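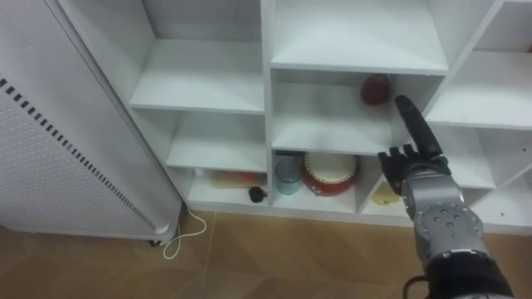
Flurnbridge, April

An open-cube shelving unit is a grid of boxes with no doors, no drawers and usually no fixings beyond a wall bracket. It is sold for books, shoes and records, and in small bedrooms it ends up holding everything else. How well it works depends on three measurements and a few habits, most of which can be sorted out in an afternoon.

The first measurement is the clear opening of one cube. Makers quote the outside size of the whole unit, and the difference matters once boards and dividers are subtracted. Quang Mai, who fits out rental rooms in Flurnbridge and nearby Driltamdale, measures each cube at the front and again at the back. He has found units that lose several millimetres towards the rear where a divider was not seated squarely.

"A basket goes halfway in and stops," he says. "People blame the basket."

The second is depth. A deep cube looks generous when empty, but a small object placed in it tends to travel. An apple set on the front edge gets nudged by the next hand and finishes in the back corner against the divider. Flat items behave better. Mai's rule is that anything smaller than a fist should either sit on a tray or share its cube with nothing.

The third is the height of the lowest shelf above the floor. On many units the bottom board is only a few centimetres up, so the lowest row collects dust and takes the occasional knock from a vacuum head. It also gets the most use, particularly where there are children, and it is where mixed objects pile up first: a drinking glass next to something round, a board lying flat, a small item at the very front edge. Glass on the bottom row is a poor choice in any room where people walk about in socks. One level up is enough.

Loading order

Huệ Quách keeps a home-organising practice and has been recording how clients fill their shelves over the past 26 months. Her log covers 117 rooms. Most of them have the same pattern, with a full bottom row, a partly used middle and a top surface treated as a landing strip for fruit, keys and mail.

Her method starts by emptying the unit and wiping it with a damp microfibre cloth, working from the top down. White boards show marks along the inner corners, where a folded cloth over a butter knife does the job. Objects go back in by weight and then by frequency of use. Heavy things sit low. Daily things sit between hip and shoulder height of the shortest person using the room. Whatever is left goes on the top or leaves the room. 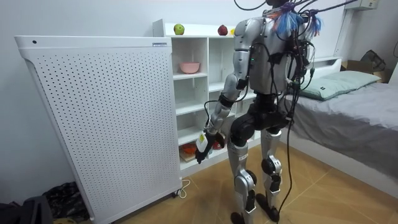
White cube shelving beside a tall perforated panel. The small container with the yellow label is at the lower shelves.

Small containers are the exception to the weight rule. A tub or jar with a printed label is found by its label, so it should stand upright with the print facing out and nothing in front of it. Quách allows one row of containers per cube. A second row doubles the capacity on paper, but in her log the back row was almost never touched between visits.

Colour helps more than most people expect. Against white boards, a pink bowl or a red canister can be picked out from the doorway. Clear glass and pale wood can't, and she puts those in the same cube every time so that they are found by position.

Heat, air and cords

Shelving often shares its wall with an appliance, and this is where the layout of a small room gets tight. A heater or an air purifier needs open space at its grille, and the maker's manual gives the clearance. Mai leaves the full distance and adds a hand's width. He also checks the outlet before he places the shelving, as moving a loaded unit to reach a plug is slow work and hard on the joints.

Cords deserve the same attention. A thin white cord on a tiled or light wooden floor is easy to miss, and the slack tends to gather near the base of the shelving. A single hook-and-loop tie at the skirting takes up the loop. Mai does not run cords under the unit.

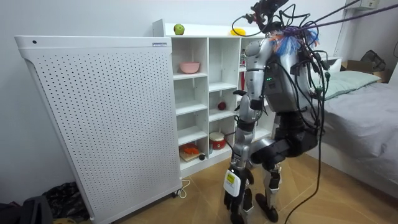
The top surface

The flat top is the least regulated part of any cube unit. It has no sides, so round things roll, and a green apple at one end is safe only as long as the floor is level. Khôi Lương, a cabinetmaker who supplies replacement boards through his Makport workshop, levels every unit before it is loaded and again 11 days later, when the joints have settled under weight.

He rates the top board lower than the cube shelves, as it spans the same distance but gets leaned on. A shallow tray for fruit and a clear strip along the front are his only recommendations. The wall bracket stays on in all cases, including units that seem too low to tip.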